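Interior Finishes I
Handout 3: Sheen, tone and pattern
Instructor: Benedetta Gatti
Revised July 16, 2025

Read this before the studio session and bring your sample boards. The reading in the Ullano course pack goes with it, chapter 11 only.

Sheen

Sheen is how much light a surface sends back in one direction. A gloss finish sends back most of it at a single angle, so you see a sharp highlight and often a reflection. A matte finish scatters light, and changes in tone across it are gradual. Eggshell and satin sit between the two. The names are not standard across the trade. One maker's eggshell can be another maker's satin, so always ask for a painted sample and look at it from the side as well as straight on.

Matte surfaces hide dents and poor sanding. They also mark easily, and a scrubbed patch can end up shinier than the wall next to it. In a hallway or a kitchen this matters more than how the sample looks on the day.

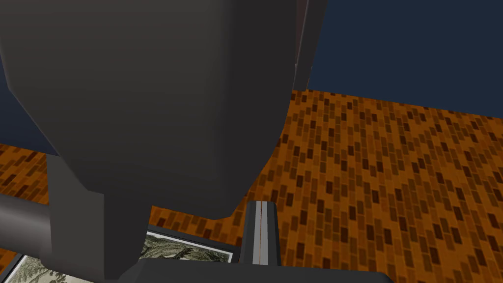
Fig. 1. Gradual shading on a smooth, matte dark gray surface.

Tone

Tone is how light or dark a color is, apart from its hue. Two colors that look very different on a chart may have the same tone, and a room built from them can seem flat. To check, squint at the samples, or copy them in black and white.

Dark colors need more care with light than pale ones do. Under a single ceiling fixture, a dark wall tends to lose its corners. Adding a lamp at a lower height brings the edges back — try this before you decide the color is wrong. In the Nuster house project, last year's group picked a charcoal for the study and changed it twice. The third choice was nearly the first one again, with the lamp moved.

Pattern

Small patterns blend at a distance. A fine speckle seen from across the room is read as one color, and usually a duller one than either of its parts. Hold the sample at arm's length, then pin it up and walk to the far wall. Write down the color you would name from each position.

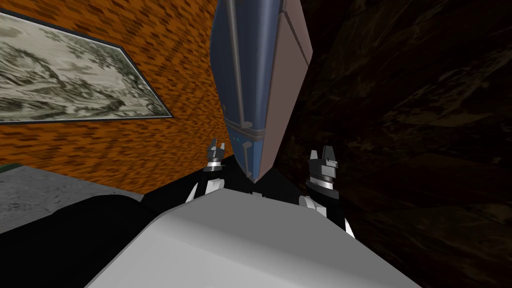
Scale is the next thing to settle. A large repeat needs a wall big enough to show it at least twice, and it wastes more paper when you match the seams. Doors and windows cut into the repeat, so draw them on your elevation before you order. Allow extra for trimming, and buy all rolls from one batch.

Exercise

Use the Droltar floor plan. Choose finishes for the entry and one other room. Mount your samples at the sizes given in the Ackermann sheet and label each with its sheen and tone. Add a written note of 200 to 300 words on how the two rooms meet at the doorway. Name the light source in each room.

Work is due at the start of the next studio. Keep the offcuts, they will be used again in Handout 4.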